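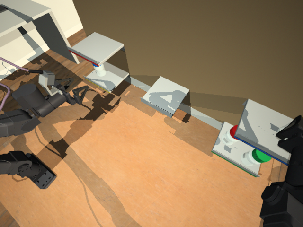 Notebook / Visits and demos

23 May 2025

Open day at Clulleo, sim bench. I got there early and grabbed the stool next to Clyde Tillman, who ran the thing all morning on one laptop (fan screaming the whole time!). They call the two-arm setup Trillow. Orange table, an arm on each side, little white shelves along the back with colored edge stripes, and the red and green push buttons on the lower level of the right-hand shelf.

I asked why the buttons sit half under the upper panel like that. Clyde said they want the arm to have to come in from the front, and a straight drop from above was too easy. Fair enough, I'd steal that for our own bench.

The visitors mostly asked about the shadows. Somebody from Brukum wanted them off, and Clyde flipped them off and on again for her – the policy they'd trained got visibly worse without them. Ask him for the numbers. He mentioned 1,000 episodes per task, 11 tasks so far, but I didn't write down which ones.

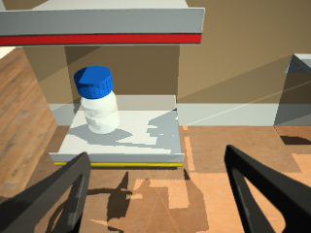 Page last changed: 23 May, 17:42

Then the bottle task, my favorite. White bottle, blue ridged cap, sitting on the platform with the yellow stripe, and you come at it with the fingers open. Clyde let me drive and I needed 3 tries (the gripper view is so close that I kept misjudging the depth). Beneš got it first go, of course.

To do for us:
– try the yellow and red stripes on our shelf model
– check our finger mesh, theirs has the triangular cutouts and ours is still a solid block
– write to Clyde about the contact settings for the cap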